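Packing shoes back in the box: what the gripper trials taught us

Most of these tips come out of the packing trials we ran at the Leletti workshop. The aim was to find out which way of holding a shoe gives an arm the best chance of getting it back into its box. Some of the answers are useful to anyone with a hall cupboard full of shoe boxes, so they are set down together with the notes for people who want to try the same thing on a bench.

The method

One run is one shoe and one box. The shoe starts on the desk, the arm picks it up, carries it over the box and puts it in. A run counts as good if the shoe ends up below the rim with the tissue still inside and no hand has touched anything. Ernő Katona set up the arm and Margit Pálfi kept the log. We made 1054 runs between November and the following summer, with three ways of holding the shoe: by the middle, by the toe, and by the heel and collar.

Holding by the middle was the poorest. The laces slide over the tongue and the shoe turns in the grip. Holding by the toe was steady but marked soft uppers. Holding by the heel and collar came out best, and it is the hold we now use for all low shoes.

Tips for the hold

1. Take the shoe from above, at the back, with one finger inside the collar and the other outside the heel. The heel is the stiffest part of most trainers.

2. Tie the laces or tuck them in first. A trailing lace catches on the rim of the box and pulls the shoe round.

3. Let the toe hang lower than the heel. The toe then goes in first and the heel can be laid down after it. Trying to keep the sole level makes the shoe wider than it needs to be at the moment it passes the rim.

4. Lift well clear of the box before moving sideways. We use a height of 17 cm from the desk to the lowest part of the shoe.

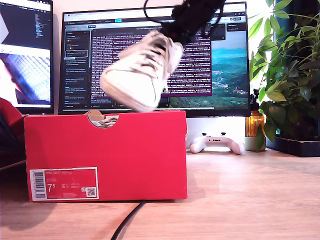 Tips for the box

1. Check that the lid is off before the arm moves. It sounds plain enough, but it belongs on the list, and we now have it as the first line of the start-up sheet.

2. Fold the tissue to the two long sides. Tissue left across the middle gets pushed down by the toe and bunches up under the sole.

3. Put something with grip under the box. An empty shoe box weighs very little and slides when the shoe touches the side. A square of rubber drawer liner works well at home too.

4. Put the first shoe in on its side, sole against the long wall. The second goes in the other way round, toe to heel.

Tips for the bench

Keep cables out of the path of the arm and tape down any that have to cross the desk. Set the box in the same place each time – two strips of masking tape at one corner will do. Write down the shoe size with each run, as the same model behaves differently in a small size and a large one.

If the arm is slow to let go, look at the finger pads before you look at the program. We wiped ours every 90 runs with a damp cloth. The Cendano pads lasted longer than the softer Eson ones, which picked up fluff from the linings.

What is still open

Boots do not work with this hold. The shaft folds over and the finger loses the heel. We tried nine pairs and stopped there. Sandals have not been tried. Margit would like to repeat the whole set with the Nyitrai boxes, where the lid is hinged at the back and gets in the way of the wrist.

Contact: the Leletti workshop desk | © Leletti 2019 | Back to top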